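Workshop Notebook: Rules for the Two-Arm Bench, Simulation Stage
Entry of 17 Dec 2019, M. Trnka, Tetgate

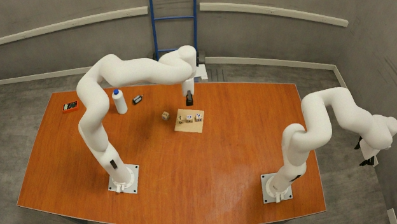 The purpose of this entry is to record the working rules agreed for the letter block task before any of it is transferred to the real bench at Stirberg. The rules apply to all colleagues who prepare, run or review trials. Where they differ from the draft circulated in June, the present entry is to be followed.

1. Parked arm. When a trial calls for one arm only, the other shall be parked with its gripper empty and outside the table area. Parking over the floor is permitted in simulation. On the real bench it is permitted only where the floor on that side has been marked as closed to persons. The Hájek drawing does not yet show such a marking and is to be corrected.

2. Hover before descent. The working gripper shall stop above the blocks, fingers pointing down, and hold for 3 seconds before it is lowered. The hold applies to every descent, including a second attempt at the same block. The operator may not shorten it in the script.

3. Speed. Joint speed is limited to 58 per cent of the setting used in free motion whenever any part of the gripper is over the board. No limit is set at present for travel over the bare table. M.T. to propose one.

4. Wrist rotation. A turn of up to 180 degrees is allowed in a single move, provided the gripper is clear of all objects. A turn while holding a block is to be divided into two moves and logged as such.

5. Other objects. The bottle with the blue cap and the other small items on the table are obstacles for the purposes of this task. They are not to be grasped. Contact with any of them ends the trial, and the trial is recorded as failed even if the word is afterwards completed.

6. Blocks and board. A block lying beside the board counts as not placed, whatever its distance from the edge. The board may be set at a slight angle to the table. The reviewer shall judge the row against the board, and shall not mark a trial down for a small difference in height between neighbouring letters. Upper and lower case are treated as equal.

7. Records. Each trial sheet shall state the version of the Istance scene file, the name of the operator and the reason for any stop. "Stopped by hand" is not sufficient as a reason.

Points left open. It has not been settled whether a parked arm may remain powered between trials. The Stirberg bench rules require power to be removed, whereas our own script assumes that both arms hold position throughout. Until this is resolved, no script is to be released for the bench without a written note of which assumption it uses.

Rule 5 to be read again once the obstacle list has been completed.

M.T.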